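The Woman Who Reads the Small Print on Soup

Marjan Alipour has spent 18 years correcting other people's menus, and she would like it known that she was not asked to start.

"I was in a café in Stalow waiting for a train that had been cancelled," she says. "The board said they had home-made soap of the day. I told the man. He said it was leek and potato. I said I was sure it was, but the board said soap. He gave me the chalk."

She has been given the chalk, in one form or another, ever since. From a back bedroom in Drundwood she now proofreads menus, wine lists, allergen sheets and the little folded cards that tell you when breakfast ends. Her clients include two hotel groups, a ferry company, a crematorium with a tea room, and more gastropubs than she cares to name, several of them having asked her not to.

We meet in the dining room of the Lappalainen, a hotel she has worked for since it opened and where she has never, she points out, been offered a discount. She arrives with a pencil behind one ear and a second in her bag. Before sitting down she picks up the menu and reads the back of it first.

"People check the front," she says. "The front is fine. Trouble lives on the back, down by the service charge."

Most of the job, she says, is less funny than people want it to be. They want the pheasant that became a peasant, and she has had that one, three times from three different kitchens. What they don't want to hear about is the comma. A menu is a list made of other lists, and a comma in the wrong place can move the anchovies from one salad to the next.

"There's a kind of chef who thinks a comma is a garnish," she says. "He puts it where it looks nice. Then somebody orders the thing and gets a plate of something else, and the waiter takes the blame."

She charges by the page, with a supplement for French. The French is rarely French. She has a drawer full of menus in which a word has been given an accent for the view, and another, which she calls the naughty drawer, for dishes described by people who had not eaten them. Her rule is that any dish with more than two adjectives is hiding something. "If it's pan-fried, hand-picked and rustic," she says, "it's small."

I ask whether anyone still needs her now that a computer will underline things in red. She looks at me with real pity.

"The computer thinks 'soap' is a perfectly good word," she says. "It is. I've got some at home."
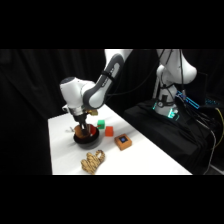
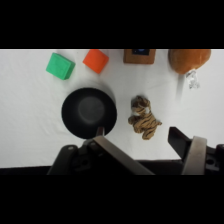
Issue 43

Her worst week came one November, when a restaurant called the Belex sent her its Christmas menu at four in the afternoon and wanted it back by five. She found a missing price, a turkey served with "all the trimming" and a vegetarian option containing bacon. She marked the lot and sent it back at ten to. The restaurant thanked her warmly and printed the wrong file.

"They did 200 copies," she says. "On thick card, with a ribbon. I went to look. I don't know why I went to look. All the trimming, every single one of them."

Did she say anything?

"I had the fish."

Alipour did not set out to do this. She trained as a bookkeeper and still keeps accounts for a small builder's merchant, who pays on time and whose spelling she describes as a private matter between him and God. The menu work grew slowly from the chalkboard in Stalow, first as favours and then, after one landlord tried to pay her in scampi, by invoice. Her mother, who was fond of scampi, thought she had been hasty.

She is strict about what she will not touch. Jokes in menus are left as they are, however much it hurts. Puns in the names of fish and chip shops are outside her powers. She won't correct a menu written by hand by anyone over eighty, and she will not correct one while she is eating from it unless the mistake concerns nuts.

"Nuts I'd get up for," she says. "I've gone into a kitchen over nuts. With the napkin still on."

Her friends have mostly stopped inviting her to new places. She says this is a coincidence. When she does go out she tries to order from the specials, which are usually read aloud and so can't be misspelt, although she admits to having asked a waiter in Drundwood to say "bruschetta" again, slowly, and then once more.

The soup arrives. It is tomato, and described as such. She eats half of it without a word and I start to think that the Lappalainen has got away with it. Then she turns the menu over again, tilts it towards the window and takes the pencil from behind her ear.

"'Please inform a member of staff of any allegories,'" she reads out.

She must have passed this one herself, I suggest. There is a long pause, in which she looks for the printing date and finds it in very small type next to the phone number.

"This is the spring one," she says, brightening. "They never sent me the spring one."

She underlines the word twice, folds the menu into her bag and asks whether I am going to finish my bread. On the way out she stops at the front desk to have a word. I can hear the receptionist saying that he will certainly pass it on, and Alipour asking him who to, and how that's spelt.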